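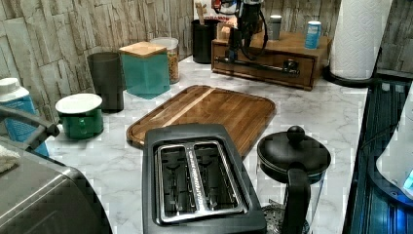 Kitchen counter with toaster and wooden cutting board.

Jarkora Foundation Exclusion Kit
Wildlife exclusion for crawl spaces, decks and porches
Manufacturer: Lundau
Data sheet last revised 18 Mar 2021

Overview

The Jarkora kit closes off the gaps through which snakes, rodents and other small animals get under a raised house. It is made for pier-and-beam and perimeter-wall foundations with a crawl space, and can also be fitted under decks and porches. The kit contains mesh, fixings and one one-way door. It does not contain traps, repellents or poison.

The mesh is woven stainless steel with square openings of 1/4 inch. Openings this size stop adult and most juvenile snakes, as well as mice. Very small hatchlings of some species can pass through; where these are a known problem, order the fine mesh (see Options).

Contents

Mesh roll, 14 inches wide, 50 feet long
Vent covers, pre-cut with folded edges, 7
Corner pieces, 4
One-way door with hinged flap and frame
Masonry screws with washers, one box
Wood screws with washers, one box
Sealant, two cartridges, gray
Installation guide

Item number: 661
Tools required (not supplied): hammer drill, tin snips, caulking gun, flat spade, heavy gloves.

Before installation

Walk the full outside of the foundation and mark every opening wider than 1/4 inch. Typical places are the vents, the access hatch, pipe and cable entries, the joint between porch slab and wall, and any point where soil has settled away from the footing. Shed skins and droppings near an opening indicate that it is in use.

Do not close the last opening while animals may still be inside. Fit the one-way door at the opening most in use and seal all others first. The door lets an animal push out and closes behind it. Leave it in place for at least two weeks of warm weather.

Snakes that have gathered to overwinter will not leave through the door until temperatures rise. In cold regions the door should be fitted in April or later, once daytime activity has resumed. If the crawl space is thought to hold venomous snakes, do not enter it. Contact a licensed removal service or the state wildlife agency before any work is started. Some species are protected, and moving or killing them may require a permit.

Installation

1. Dig a trench along the wall, 6 inches deep and 8 inches wide.
2. Bend the mesh lengthwise into an L, with the short leg facing away from the house. The fold line is marked on the roll.
3. Set the short leg on the trench floor and fix the long leg to the wall with masonry screws at 8-inch intervals.
4. Overlap adjoining lengths by at least 2 inches. Place a screw at the top and bottom of each overlap.
5. Fit the corner pieces over the mesh at outside corners.
6. Backfill and tamp the soil.
7. Fix the vent covers from the outside. Do not cut the folded edge.
8. Seal pipe and cable entries with mesh offcuts pressed into sealant.

Vent covers reduce free airflow slightly – check local code if the crawl space is already at the minimum vent area.
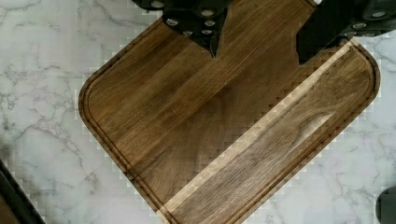

Wooden cutting board with juice groove, on a marble countertop.

Specifications

Mesh material: stainless steel, grade 304
Opening: 1/4 inch, square
Door frame: galvanized steel, powder coated
Flap: clear polycarbonate
Sealant cure time: 24 hours at 70 °F
Coverage: up to 50 linear feet, less overlaps

Options

Fine mesh, 1/8-inch opening, same roll size. Slower to clear of leaves and lint; inspect monthly.
Perken hatch frame. Replaces the loose panel found on many older access openings. Supplied with a compression gasket and two latches. The hatch opens outward only.
Additional one-way door. Recommended where two openings on opposite sides of the house are both in use.

Maintenance

Inspect the mesh line in spring and fall, and after heavy rain. Refill any soil that has washed out of the trench. Clear leaves from the vent covers with a soft brush. The door flap must swing freely and return to the closed position without help; replace it if it is cracked or bowed. When no further activity is found, remove the door and close the opening with mesh.

Keep woodpiles, stacked stone and tall grass at least 3 feet from the wall. Cover against the foundation gives rodents shelter, and snakes follow the rodents.

Limits of use

The kit is not suitable for dry-stacked stone foundations, where the gaps run through the full depth of the wall. It is not a structural repair and should not be used to bridge cracks that are still moving.

Ordering

Jarkora kits and spare parts are sold through Jitaru and other Lundau dealers. Quote the item number with all orders. Cut mesh cannot be returned.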